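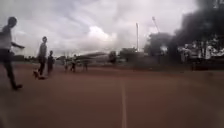

Why did the vehicle keep going after the stop button was pressed, the Girard reviewer asked in reply to our last report, and could the same thing happen with people on the track? The short answer is that the stop command was sent and received, but was held in a queue behind the lane-keeping messages. Yes, it could have happened again with the software as it was. The rest of this report covers what we found and what we have changed.

Project: Undard track runner, outdoor phase
Reporting period: September
Submitted to: Girard

Work done

We completed 23 runs on the running track at Geseck. All were made with the Jutirow lane-keeping module, following the painted lines at jogging speed. The longest run without an operator correction was 200 meters. Battery life and motor temperatures stayed within limits and need no further comment.

The stop fault

The fault appeared in 2 runs. In both, the operator pressed the remote stop while Jutirow was searching for a lost line. The vehicle continued in a straight line and came to rest late. It touched no one and nothing was damaged. The operator in the second run used the local cutoff on the vehicle body, and it worked as designed.

When Jutirow loses a line it asks for camera data more often. The remote stop used the same message channel as those requests, so the command had to wait its turn. On the bench we reproduced the delay by covering half of the lens during a test. It does not appear when both lines are being followed normally, so our indoor checks missed it.

We suspended remote operation after the second case. Work resumed with an operator walking next to the vehicle, hand on the local cutoff, at walking pace only.

Line detection

Of the remaining runs, 7 ended early with a lost line and an ordinary automatic stop. Line loss is the condition that exposes the stop fault, and we are treating the two as linked. The paint is narrow, and at speed the forward view blurs. With a line on each side of the lane, both of them fade toward the middle distance, and dark marks on the surface can fall between them. Jutirow sometimes took marks of this kind for the end of a line. People on or near the track also appear very small in this view until the vehicle is close, so we do not want stopping to depend on the camera. 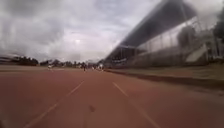

Changes made

The remote stop now has its own radio channel and acts directly on the motor power. It no longer passes through Jutirow. If the radio signal drops, the vehicle stops. The bench test with the covered lens has been added to the checks done before each outing.

Still open

The new stop has been tested on the bench but not at jogging speed outdoors. We also need a second remote, as the present one has a worn button. The cost fits within the existing parts budget.

We ask Girard to agree to the return to full speed only after the outdoor stop tests are complete. Results will be sent with the October report.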